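Home | Posts | Archive | About | Contact

Two officers suspended in Litora, and a long wait since

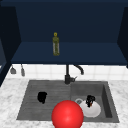 Olive-green bottle on a navy shelf over the sink.

April 18, 2025 - posted by the site author
Filed under: Local news, Police and courts

I went to the public session of the police conduct panel in Litora this week. It lasted less than an hour and most of it was reading out paragraph numbers, but a few people asked me to write it up, so I have.

The case goes back to November. A man was hurt outside the bus depot on Kemska Street, and two officers who had been sent to a noise complaint nearby drove past without stopping. They said they had not seen him. The depot's own log shows that a driver had already rung the station, and that a second car arrived 39 minutes after that call. The man spent three nights in hospital and has since gone home.

The panel had a file of 355 pages in front of it. Only the summary is open to the public, and you have to ask for it at the front desk of the Plukunari district office. They will copy it for you while you wait. I read it on the tram and again at home.

It finds that both officers knew about the driver's call when they passed the depot. It doesn't say they lied. The wording is "failed to act on information received", and the penalty for that is suspension without pay. One of them has already appealed. The other has until the end of the month.

A petition asking for both to be dismissed has nearly 3,000 names on it. I signed it in the winter and I am less sure now. The summary also says the station was short of staff that night and the radio desk was covered by someone from another shift. That doesn't excuse driving past, but I would like to see the station answer for its part as well.

The appeal will be heard at the old court building, in the small room on the Pavlović Square side. The public can attend, but you need to bring identification and leave your bag at the door. No date has been set. I rang to check and was told to try again in a fortnight.

I'll go if I can get the morning off work - the last session started at nine and they don't let you in late.

Older post | Newer post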